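Weroddale parishes asked to sign up to "justice covenant"

Churches in Weroddale are being asked to put their names to a covenant on poverty and fair pay, drawn up after 2 years of talks between Clitach Chapel and the Broniritz Fellowship. The text runs to 1,771 words. The word "wage" comes up once.

The covenant leans heavily on Amos and the Sermon on the Mount, and few churchgoers will quarrel with a line of it. That may be the trouble. It asks each congregation to "walk alongside the least among us" – a fine phrase, with no money attached and no date by which anyone has to have walked anywhere.
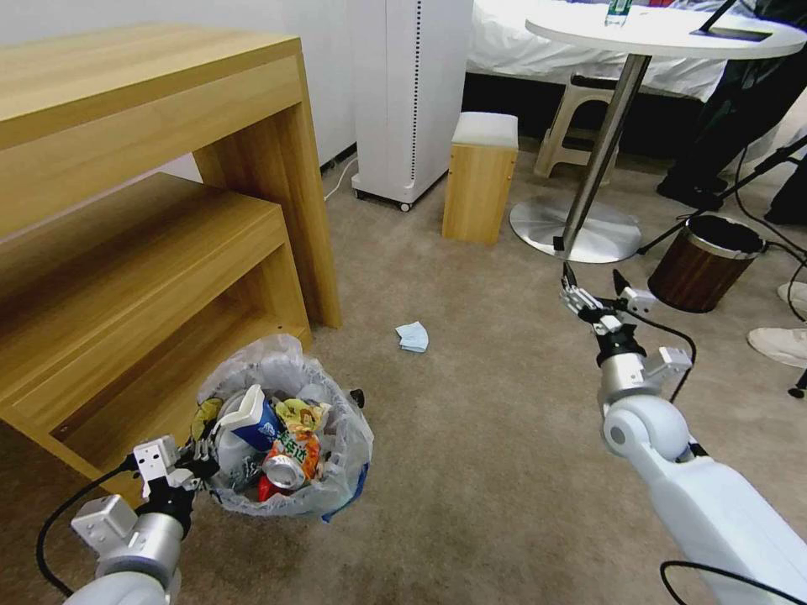 One reader from Clitach wrote to us that the document was never meant as a budget, and that a church which will not first say what it believes about the poor is unlikely to do much for them later.

Perhaps so. But an earlier pledge, the Ó Gríofa Declaration, drew 900 signatures in the valley and promised a hardship fund. The fund has made 92 grants, most of them in its first winter, and no accounts have been posted since.

Backers of the new covenant say it will be reviewed each year. They have not said who will do the reviewing, or whether the findings will be read out in church. Signing opens in October.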